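Flokent two-arm cell, shop build. Set-up notes
Section 4: Mounting, homing, first pick run
Rev 2019-01-29

Do section 3 (power) first. Main switch OFF until step 5.

4.1 Mounting the arms

1. Slide both base plates onto the front rail. Left arm first, the T-nuts are tight at that end.
2. Finger tight only. Push each plate to its scribe mark, then torque the bolts crosswise.
3. Run the cables up along the links. Leave slack at the shoulder and wrist, 12 cm loop at the shoulder is plenty.
4. Wiggle test. Grab the column, pull toward you. Any click = loose plate, go back to 2.

CAUTION: arms drop when power is cut. Hold the upper link or park it low before touching the switch.

4.2 Homing

5. Main switch on. Wait for both controllers to beep.
6. Open the Brarnetau panel, pick HOME LEFT. Let it finish. Then HOME RIGHT. Never both at once, they can meet in the middle.
7. Set speed to 40 percent. Stays there for the whole first run. 100 is for later, after 4.4.

Note: if homing stalls halfway its nearly always a cable caught under the shoulder housing.
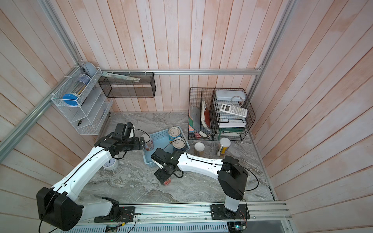

4.3 First pick run

Pick runs use the table file basket_2, loaded from the Gondosetti folder. It expects one basket mid floor and small stuff on both sides of it. Does not care much what the stuff is. We run with a light blue plastic one, cans inside it, ball and a jar to the right, alarm clock over on the left arm's side. Soft or light items are better for a first go. Keep the big shelf things in the back corner, outside reach.

8. Basket in the middle, long items away from the wrists.
9. Load the file, press STEP. One move per press. Watch the gripper fingers, not the screen.
10. Right arm picks, left arm waits beside the basket. If the left one drifts, stop and redo step 6.
11. Happy with STEP? Press RUN. Hand on the stop button for teh whole cycle.

CAUTION: no hands inside the walls while RUN is lit. Dropped part stays on the floor till the cycle ends.

4.4 Before raising speed

Check the rail bolts again, they settle. The Siliņa grippers want a new zero after the first run: GRIP > ZERO, fingers closed, nothing between them. Old firmware (before December) has no ZERO entry, update first, see section 7.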